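Workshop tips from a robot club that keeps losing its screws

I've been helping with our after-school robotics club for a few years now, and people keep writing to ask how we keep the work desks usable when a dozen teenagers and one very heavy arm all want the same surface. So I finally wrote it down. Some of this is ordinary desk tidying, some of it only matters if you're building things that move, and a fair bit of it I stole from Piret Toom, who ran the club before me and still comes to the July build week (with snacks, bless her).

Our team is called Vondia, if you've seen us at a meet. The project this season is Sestotis, a desk-sorting robot that is supposed to pick up small everyday things and put them in the right slot of an organizer. Supposed to!

Start the day with a bare desk

I mean really bare. Everything comes off, you wipe the top with a barely damp microfiber cloth, and then you put back only what the robot is going to work with that session. We used to just shove the clutter to one side and every single time something from the shoved pile ended up in the way of the arm. A dry cloth is fine for dust, but for the sticky patches left by tape I use a drop of cooking oil on a paper towel, leave it a minute, then dish soap. Test it somewhere hidden first if your desk is unfinished wood. Ask me how I know.

Buy the cheap organizer

You don't need a fancy one. The light wooden kind with an open top is great for this, and if a kid drops it you won't cry. Sand the inside corners with a scrap of 220 grit before you use it, and rub a bit of candle wax along the top edges so paper slides in without catching. Envelopes are the hardest thing we've asked the robot to put away, by the way. They flop. A stiff piece of cardstock slipped inside each one fixes most of that, and it works nicely at home too if your mail rack is always sagging.

Pick practice objects that won't break or roll

Cards are wonderful. Old library cards, expired gift cards, anything flat and stiff. Little packets are good for the next level up, because they crinkle and shift around when you grab them. Please no glass, and no batteries! We keep a list on the wall of what's allowed and the kids add to it in pencil, and then I erase the sillier ones.

Put the laptop at the far side

Whoever is driving the code sits across the desk from the robot, with the laptop angled toward them and as far from the fingers as the desk allows. It took us most of a season to settle on this. When the laptop sat next to the arm we had cables in the way and one scratched lid (mine). Phones go face down, so the screen doesn't light up in the middle of a run and pull everybody's eyes off the hand.

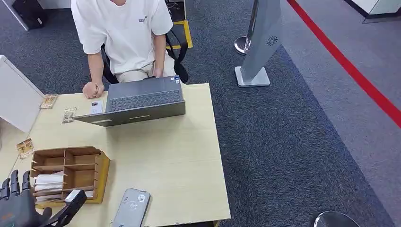
Label everything that has a left and a right

Colored tape, paint pen, stickers, I don't care what you use as long as it's the same everywhere. Wipe the spot with rubbing alcohol first and let it dry or the label will be on the floor by dinner. Wrap a strip around each end of every cable too. I bought a roll of 100 cable flags two seasons ago thinking I'd never finish it, and I'm on the last row.

Sort screws in a muffin tin

Oldest trick there is and still the best one. One cup per size, and a magnet stuck underneath so a bump doesn't send them flying. When we took the Flarnar apart (that's our old rover, rest in peace) we sorted 967 pieces of hardware this way over two evenings and 97 of them turned out to be the same washer. Why did we ever buy that many?? If you don't have a muffin tin, an egg carton does the job for a night, but it goes soft if there's any oil on the parts.

Keep a run notebook on paper

Yes, paper. The kids grumble and then they love it. We write the object, where it started, and whether it got to the slot, and that's it. If you try to write more, people stop doing it by the second week. Our rule is 60 tries with the same object before anyone is allowed to change the code, which feels like forever when the robot keeps missing the same card, but otherwise you end up fixing a problem you only saw once.

End ten minutes early

Set a kitchen timer. Power off, arm in its rest position, cables coiled loosely (over and under, never around your elbow), packets and cards back in a zip bag with the date on it. Then somebody sweeps. We have a small rechargeable vacuum the kids named Jõgi and they do fight over whose turn it is, so I'm not going to complain about that part.

If you've got a better way to keep envelopes from flopping, please leave it in the comments, I'm nearly out of cardstock.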